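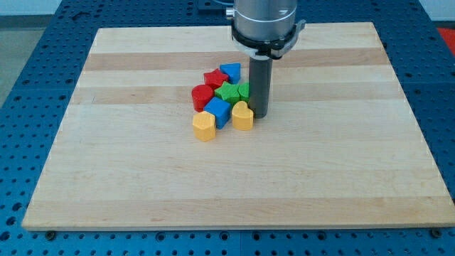
Oltham, 9/3/20

Can I oil a maple board with what's left from my kitchen counters?

posted by finow_kitchen

Hi all, long-time reader, first post! I've got a big pale maple-looking board, the glued-up strip kind, and I want to use it as a pastry board (I got into pie during the spring and it has kind of taken over my life). It's bare wood as far as I can tell. Water soaks right in and leaves a dull patch, and one corner has gone a little fuzzy from me wiping it down too hard.

I have half a can of the oil I used on the counters when we redid the kitchen in December. It's the Fawzy stuff, the one in the squat can, and the label is so smeared I can't read the part about food. Would you use it? Or should I start over with plain mineral oil? Also, do I need to sand first? I own a sander but the only paper I have is 3000 grit left over from polishing a car headlight, and I'm guessing that's wrong.

One more thing, a couple of the strips are darker than the rest. Will oil even that out or make it worse? I kind of like the stripes but my husband doesn't.

Thanks!!

drornau_dan_not

Don't use the mystery can. If you can't read the label you don't know what's in it, and some counter oils have driers that I wouldn't want under my pie crust until they've cured for a good long while. Plain food grade mineral oil from the drugstore, next to the laxatives. It's cheap and it doesn't go rancid like the olive oil people will tell you to use.

And yeah 3000 is way too fine, you'd be there until Christmas.

sawdust_and_coffee

I've done a bunch of these, so let me go a bit longer.

Sand it, yes, but you don't need to go crazy. I start at 120 if there are scratches, then 180, then 220, always with the grain. After the 220, wipe the whole thing with a damp rag and let it dry overnight. The wood will feel rough again in the morning (that's your fuzzy corner, same thing) and you knock it back with a light pass of the 220. Skip that step and it'll fuzz up the first time you wash it.

Then oil. Warm the bottle in a bowl of hot tap water, pour on more than you think you need, spread it with a rag, and leave it. I give mine 9 hours because that's how long I'm out at work, there's no science in it. Wipe off what's left and do it again. Do both faces and the ends too! If you only do the top, the board can cup on you, and a big wide one will rock on the counter forever after. Mine did, and I ended up cutting it down into 2 smaller boards, which I use for cheese.

On the stripes, oil will deepen all of it, the light strips and the dark ones, so you'll probably see them more. I think that's the best part of a maple board, but I'm not married to your husband.

If you want it to shed flour better, rub in a mix of mineral oil and beeswax at the end. I buy the Drornau tin, the 16 ounce one, and it's lasted me forever. Don't put the board in the dishwasher, and don't leave it sitting in the sink, please.

finow_kitchen

Okay, mineral oil it is, and I'm picking up 220 on the way home. The can is going to the hazardous waste drop-off. Does the beeswax stuff make the dough taste like anything?

sawdust_and_coffee

Not that I've ever noticed. It smells a little like honey for the first day or so.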